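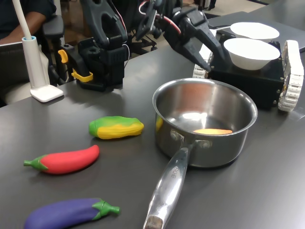 *Toy vegetables and a stainless steel saucepan on a dark grey tabletop.*

# Clear the Rorker range, and tell us what you find

**Kamrul Herath**
7 Aug 2020

When I first moved to Birow I took the long way home from work, out along the Fülöp road, because I liked the light on the paddocks on the northern side. It was a good while before I noticed that there was never any stock on them. No fences inside the boundary fence, either, no troughs, no dams, and every few hundred metres a sign so faded you had to get out of the car to read it. Being nosy, I got out of the car. DANGER, it said, UNEXPLODED AMMUNITION, and underneath that somebody had stuck a real estate agent's sticker.

I've now lived beside the old Rorker firing range for 15 years, and I've grown fond of it in the way you grow fond of a difficult neighbour. There are orchids in there that you won't find on any grazing land in the district. Wedge-tailed eagles nest in the big gums along the creek, and in a wet year you can hear the frogs from my back step with the kettle on. I'd be sorry to see it turned into something else. But I've come to think we owe it a proper clean-up all the same, and I'd like to set out why, if you'll bear with me.

The range takes in 664 hectares. For most of the last century it was used for artillery and mortar practice, and a fair proportion of what was fired at it didn't go off. Everyone here knows this. My neighbour's father used a shell case as a doorstop for most of his life (an empty one, we all hoped, and when it was finally looked at it was). Children at the primary school are taught the little rhyme about not touching, walking back the way you came and telling a grown-up, and they chant it with great relish. So it isn't as though we've been kept in ignorance. We've been left to get on with it, and we've got quite good at that.

In March the contractor, Ollitz, published the results of the trial survey. Its people had searched a strip along the southern boundary, the part closest to the houses and the part everyone had assumed was cleanest, and they found 31 items that needed to be destroyed where they lay. Several were within a short walk of the track where half the town exercises its dogs. I exercise mine there. She is a kelpie cross and a very keen digger, and I read that page of the report several times over with her asleep on my feet.

What came next was a public meeting, and the meeting is what has had me composing this in my head for months. Three options were put up on the screen. We could have a new fence and new signs, we could have the southern strip cleared and the rest fenced, or we could have the whole range cleared to a depth that would allow grazing and walking. The third was described, quite kindly, as aspirational. The man doing the describing was patient and well prepared and I don't want to be unfair to him. He had a budget and he was explaining the size of it. But he did keep coming back to the word "legacy", as though the shells had been left to us by an aunt.

I think the third option is the right one, and I think it should be done slowly.

Fences are the cheap answer until you add up the years. The present one has been replaced twice in my time and cut more often than that, by pig shooters and teenagers and, in one case, a perfectly respectable couple looking for mushrooms. Fire doesn't read signs either. When the grass went up on the western side, the brigade was held back up to 800 metres from the front and had to stand and watch it come. They were right to be held back. I don't want anyone's daughter driving a tanker over a mortar round. But a fire that nobody may fight until it reaches the road is a very different fire by the time it gets there, and those of us who live on the other side of the road did some hard thinking that afternoon with the photo albums in the car.

There's a larger point, and I'd ask you to be patient with it, as it takes me a long way from Birow. I was born in a country that had a war in it, and I have cousins who farm land that was mined. Their clearance took years. Women from the village did a lot of it, on their knees, a strip at a time, and every strip was marked on a board outside the school where anyone could go and look. My cousin could tell you which week her own field was done. She could tell you what had come out of it. She went back to planting before the far side of the village was finished, because she trusted the board, and I have never forgotten how matter-of-fact she was about it all. People with next to nothing managed to be told, week by week, what was in their own ground.

Whereas we, with our projector and our sandwiches, had to ask for the trial map. It came eventually, with the locations rounded off for what was called public reassurance. I can't say I was reassured. I'd have been a good deal happier with a dot for every shell and a date beside it.

I know the arguments on the other side, and some of them come from people I like. A friend who knows far more than I do about orchids is worried that full clearance means stripping the topsoil, and that what we'd get back would be safe and bare. She's right to worry, if it's done in a rush by the hectare. It can be done by hand in the sensitive country, with the plants lifted and put back, and it costs more and takes longer. I'd put that in the contract and accept the wait. Others say the money would be better spent on the hospital, and on bad nights I half agree with them, though I notice that nobody has offered us the hospital instead.

And then there are those who say no one has been hurt in living memory, so why stir it up. I do understand that. But old explosive doesn't become harmless by being ignored, and the town is creeping out to meet it. There are new blocks pegged along the Fülöp road now, with those little pink ribbons on the stakes. The families who buy them won't have grown up with the rhyme.

Written comments on the three options can be left at the library desk or posted to the shire. Mine went in yesterday, four pages, with an apology for the handwriting. I asked for the whole range, done gently, and for a board outside the school.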